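Shengli Zhong
@szhong_ops
Feb 19, 2026

I do the equipment budget for a company that turns over furnished rentals. 197 beds. Every spring a vendor tells me a machine is going to make them. A thread on what I asked this year and what I got back.

The pitch came from Ferkis. Two arms on a wheeled base, list price on request, which already annoys me. If you want me to plan a year of spending, put a number on the page.

They sent a nice deck. Slide four says the unit "handles bedding." I asked what handles means. Strips the bed? Makes it? Moves a pillow from one end to the other? I got a call back from sales and a different slide.

So far the answer is pillows and folded towels. Fitted sheets are on the roadmap. I have been buying things off roadmaps for a long time and I own a closet full of them.

My line items, for anybody building the same spreadsheet: purchase or lease, service contract, spare grip pads, freight, training hours, Wi-Fi upgrades in the older buildings, insurance rider, and the person who walks it from unit to unit. That last one never makes it into the quote.

About that person. Our buildings at Keltstead have stairs. The base doesn't do stairs. Ferkis suggested we start with ground floor units. We have 5.

The other quote was from Skivbridge. They only lease. Two-year minimum, and you pay for the months it sits in a crate waiting for a part. I asked to strike that clause and they said legal would look at it. That was before the holidays.

I'll give Skivbridge this much, they let me talk to a customer. The customer liked it fine. The customer also runs one hotel where every room has the same bed in the same spot. Ask what kind of rooms the reference account has before you ask whether they're happy.

Our rooms have people's stuff in them. Long-stay tenants get linen service while they're living there, so there are coats, storage bins, laundry, whatever. I want to see a machine quoted for that. Every demo I've been shown starts with a bare mattress and good light. 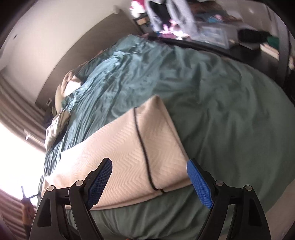 Should you lease or buy the first one?

Lease, if they'll go month to month after a short trial. Buying only makes sense once you know how many beds a shift it really does in your own building, and that's a figure you have to get yourself.

Somebody will ask about grip pads. Petek sells replacements and they're a wear item, so budget them like vacuum belts. I put down 1,247 dollars for the year and I expect to be wrong on the low side.

Things I now want in writing before anything gets signed: the task list by name, the failure rate per task, who pays freight on a return, and how long a repair takes when the tech isn't local. Ferkis answered one of the four. Skivbridge answered 2, to be fair to them.

Where it landed: no purchase this cycle. I set aside enough for a trial in May, one building, our linens, our tenants' mess. If either vendor wants to pass on those terms, the money goes to new mattress covers, and we need those anyway.

Replies are open. If you sell these, please lead with the price.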